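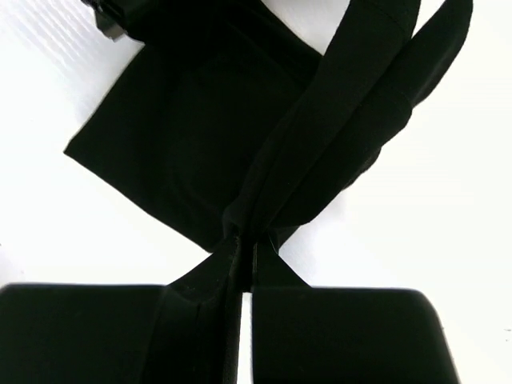
Figure 8.1 Black fabric on a white surface.

Chapter 8
What Does Black Mean? Color, Custom and the History of Mourning Cloth

Most people can tell you what black cloth stands for. Ask why, and the answers get thin. It is the color of night, they say, or of the earth, or it was chosen a long time ago by somebody with good reasons. This chapter starts from the position that none of these answers should be accepted until it has been checked.

Start with the claim that black is the natural color of grief. White has been worn for mourning in parts of Asia for centuries, and French queens wore it too. If black were natural, those mourners would all have been mistaken about their own feelings. A symbol that changes at the border is a custom, and customs have histories that can be looked up.

The second claim is about money. Good black was hard to dye. Cheap blacks turned brown or green in daylight, and a deep, lasting black took several dye baths and a skilled hand. Some writers conclude that mourning dress was simply a way to show off. Hacer Canpolat made this case in her study of the Grerkesham drapers, using an order book from 1899 that lists 11 grades of black cloth by price. It is a fine source. But what does it prove? A price list shows what a shop hoped to sell. It does not show who bought the cloth, or what they felt when they put it on.

Vilho Leinonen went back to the same book and found that only 2 of the grades were reordered, both of them cheap. He took this to mean that ordinary families were the real market. Perhaps – but a shop may also reorder the cheap cloth because it wears out sooner. The evidence fits both stories, and neither author says so.

You will meet this problem all through the chapter. Cloth survives badly. The best pieces were saved and the everyday ones were cut down, dyed again or used as rags, so museum drawers give a lopsided picture. Letters and diaries help, though people who wrote about their clothes were not typical either.

We begin with the dyers, and with the Gittins family papers, which are often quoted and seldom read in full. Later sections take up the rules in etiquette books and ask whether many readers followed them. Before you go on, write down what you believe black clothing meant to a widow in 1899, and where you got that idea. Keep the page. You will need it for the exercise in Section 8.4.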